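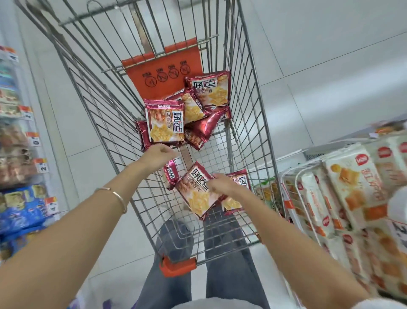

Put the bigger jets back and stop trying to save fuel, was the answer from Kamotden this morning, you will melt a piston before you are halfway. I copy it here first so that I don't forget it. They have built more of these small engines than we have, and they saw the plug colour in the photos I sent.

August, workshop, started 7:40 am

Mellness is back on the stands. Yesterday evening we finished the loaded test, from the shed to Jodham and home by the old highway, 108 km on the trip meter. It is the longest distance she has done in one day with both seats occupied and the luggage on the rack. Weight at the grain scale before leaving was 521 kg with everything. I had hoped for less. The tool box must become smaller.

What we noticed on the road:

- Engine pulls well until the long hill before Jodham, then it becomes flat and hot. Third gear too tall, second gear too noisy. On the way down it is fine again.
- Smell of hot rubber in the cabin after the hill. I think the fan belt, not the tyres. Belt is shiny on one side.
- The left door opens by itself on rough road. The striker plate has moved and the holes in the pillar are now oval. For the test it was held with a luggage strap through the window.
- Brakes pull a little to the right when cold. After a few stops they are straight.
- Wiper is useless above 60 km/h, it lifts off the glass.

The seats are better than I expected. My back was OK.

Carburetor

Opened it on the bench. Float level was 3 mm too low, so perhaps Kamotden is only half right and the jets are not the whole story. I corrected the level, and tomorrow I will try it with the small jets one more time on the short hill. If the plug is still white, the bigger ones go in and I will not discuss it any more.

The gasket tore when I removed the bowl. I cut a new one from the sheet in the second drawer. There is enough sheet left for one more, please order before using it.

Door

Welded the oval holes closed and drilled new ones. The striker sits now slightly more inside and the door closes with a good sound. Paint is burned on the pillar in a place the size of a coin. Primer only for the moment. I would still carry the strap.

Belt

Mahmoudi has the correct length on the shelf and will keep two for us. Their counter closes at 5, so whoever goes to town should go there first and do the groceries after.

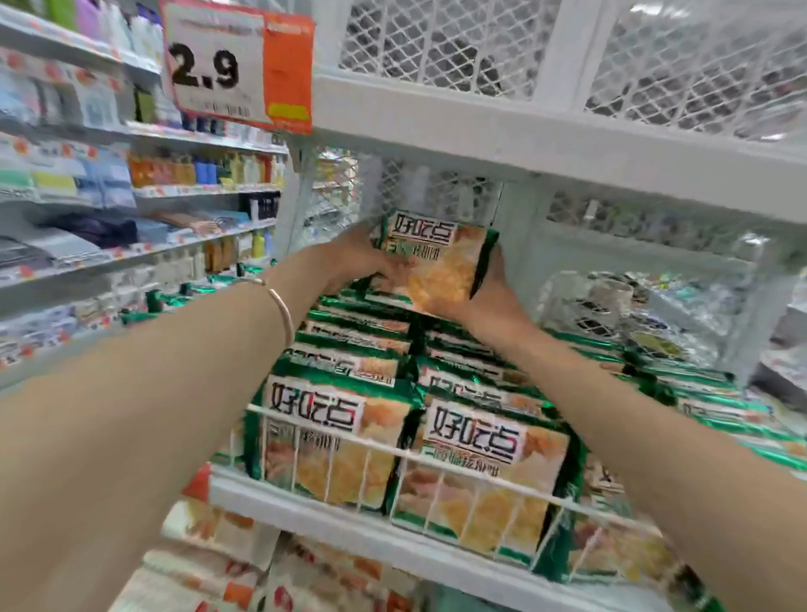
To do before the next test

- Collect belts from Mahmoudi, fit one, put the other under the seat
- Bleed front brakes, check if the right cylinder is sticking
- Stronger spring for the wiper arm
- Take the big socket set out of the tool box, weigh again
- Ask Kamotden if the shorter third gear fits our housing without machining

Question for everybody: do we want the donation box fixed on the dash or loose? Fixed is safer, but it covers the fuel gauge.

Stopped at 6:15 pm. Battery is on the charger, please don't unplug it.

Recent entries
Mellness: rear hub and new bearings
Roof rack, second attempt
Which route after Jodham?
Speedometer cable, notes on the repair
Fuel gauge reads full when empty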